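Minutes – Tellard Building Water Supply Working Group
2021-09-12

**Present:** the chair, the minute taker, the representatives for Blocks A, B and C, the maintenance lead, the accounts member.
**Apologies:** the Block D representative.

## 1. Minutes of the previous meeting

Accepted with one correction. Under item 4, "hot return" should read "cold riser". The correction affects the drawing list, and the maintenance lead will reissue it.

## 2. Matters carried over

2.1 The isolation valve at the foot of the Block B riser has been replaced. The old valve could be closed only three-quarters of the way. The new one is a quarter-turn type and has been tagged.

2.2 The key for the meter pit is still missing. A second key has been requested from Nokcombe, the supplier of the pit cover. No reply so far.

2.3 The question of who pays for the shared outside tap was not settled last time and is taken under item 6.

## 3. Pressure complaints, upper floors

The Block C representative reported low pressure on the top floor in the early morning. The complaint covers showers and kitchen taps. Toilets fill slowly but do fill. Complaints from the middle floors have stopped.

The maintenance lead presented the pressure log. Readings at the pump outlet are steady. Readings at the top of the Block C riser drop when demand rises and recover within a few minutes. The drop is larger than in Block A, which has the same height and the same pipe size on the drawings.

Three causes were discussed:

- a partly closed valve behind the second-floor access panel
- scale inside the older section of the riser
- a failing check valve at the branch

The maintenance lead considers the check valve the most likely. The Block A representative disagreed and asked that the access panel be opened first, as it costs nothing. Agreed.

**Action:** maintenance lead to open the second-floor panel and record the valve position before any parts are ordered.

## 4. Booster pump

4.1 The existing pump is a Gethin unit with a fixed-speed motor. It cycles often at night. The pressure vessel was checked and found to be under-charged. It has been recharged, and cycling is less frequent – the log for the following week shows this clearly.

4.2 Quotes for a variable-speed replacement were reviewed. Skumard quoted for a twin set with automatic changeover. The second quote was for a single pump without changeover and did not include removal of the old unit. The group does not regard the two as comparable.

4.3 The accounts member asked whether the replacement could wait a year. The maintenance lead said that it could if the vessel holds its charge. If the vessel needs recharging again before the end of October, the diaphragm should be treated as failed and the pump decision brought forward.

4.4 The Block B representative asked about noise. The pump room shares a wall with a ground-floor apartment. Any new unit is to be set on isolating mounts with flexible connectors on both sides. This is to be written into the request for revised quotes.

**Action:** chair to ask for revised quotes on the same basis, twin set, removal and mounts included.

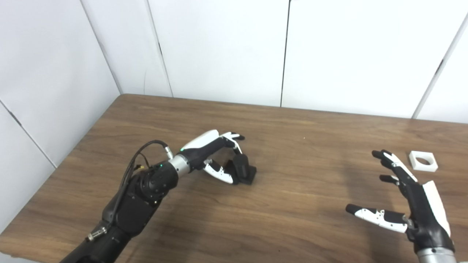 ## 5. Finishes around the new pipe chase

The new cold riser in Block A will run inside a boxed chase in the corner of each utility room. The main point for decision was access. A sealed chase looks better, but every joint behind it becomes a wall repair when it leaks. The maintenance lead proposed removable panels at each floor and fixed panels elsewhere. For the finish, the group preferred plain matte white with thin dark vertical seams between panels, like the walls behind the wood-grain table. Seams of that kind would let a removable panel sit beside a fixed one without a raised trim. The Block A representative asked that the removable panels be marked discreetly on the inside of the utility room door, with the floor drawing.

Screws are to be stainless. Magnetic catches were rejected. Insulation on the cold riser is to be continuous through the floor openings, and the fire stopping is to be inspected before any panel is fitted.

**Decision:** removable panels at each floor, matte white, approved by all present.

## 6. Water charges and metering

6.1 The bulk meter and the sum of the apartment meters differ by 68 units for the last period. Part of this is the outside tap, which is unmetered. The rest is unexplained.

6.2 The maintenance lead suggested a night test with all apartment valves left as normal and the bulk meter read twice. A steady overnight flow would point to a leak or a running toilet. The test will be repeated with the outside tap isolated.

6.3 The accounts member proposed fitting a meter to the outside tap. Parts and fittings come to $339. The Block C representative objected that the tap is used mainly for the Block A planters and that Block A should carry the cost. The Block A representative replied that the same tap is used for cleaning the bin area, which serves all blocks. After discussion the cost was put to the shared account, with the charge for water used to be reviewed once there is a full period of readings.

6.4 A spending limit of $500 was set for leak tracing without further approval.

## 7. Tank cleaning

The roof tank is due for cleaning and disinfection. Supply will be off for most of a working day. Notices are to go up one week ahead on every landing. Residents are to be told to draw drinking water beforehand and to run the taps until clear when supply returns.

The overflow screen was found torn at the last inspection. A replacement is in stock – 100 mm, push fit – and will be installed on the same visit.

The Block B representative asked for the water sample results to be posted next to the notices. Agreed.

## 8. Other business

8.1 The drawing set still shows the old drain route under the Block C steps. To be corrected with the reissue under item 1.

8.2 The pump room light switch is loose. Maintenance lead to fix.

8.3 The Block D representative sent a written question about lead pipe. No lead was found in Blocks A to C during the riser survey. Block D has not been surveyed below the ground-floor slab. Deferred until the Block D representative can attend.

## 9. Next meeting

October, after the night test. Date to be sent out with the revised quotes.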